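Home | About us | Our tables | Care | Visit | Contact

About Durnik

Durnik is a small workshop for home furniture in Waltomden. We make tables, shelves and small holders for the kitchen and the dining room. The company was started by Ifeoma Okafor, who before this repaired chairs for a restaurant owner in the same street. Today we are 6 persons, and all of us still work at the bench.

Our first table had the name Lawal. It was heavy and the customers were afraid of moving it. The second one, Wultov, is lighter and comes in 3 lengths. We still sell both of them, and Lawal is again popular with families.
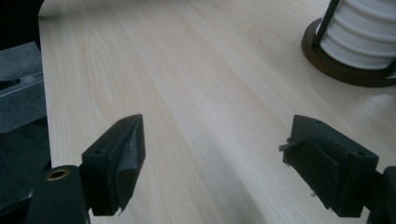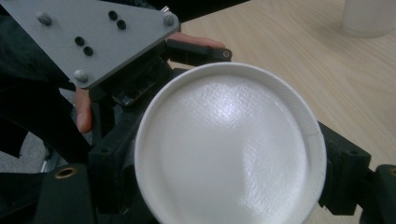

Choosing a top for a table takes us more time than building the legs. Ifeoma likes to look at each board in the morning light and again in the evening, and she sends back the ones she does not trust. Many customers ask us for dark tops, but for small rooms we usually recommend a pale one with long straight grain, like the blonde tabletop with the white ribbed container standing on its dark brown base. On such a color a dark wooden base looks very well, and a kitchen with little daylight feels more friendly. We can send you a sample by post before you decide.

Every order is made after we have spoken with you. Delivery takes 30 days, and in November a little longer. If a table gets a scratch, please write to us first and do not use sandpaper.

Durnik, Waltomden | Contact | © Durnik 2022 | Back to top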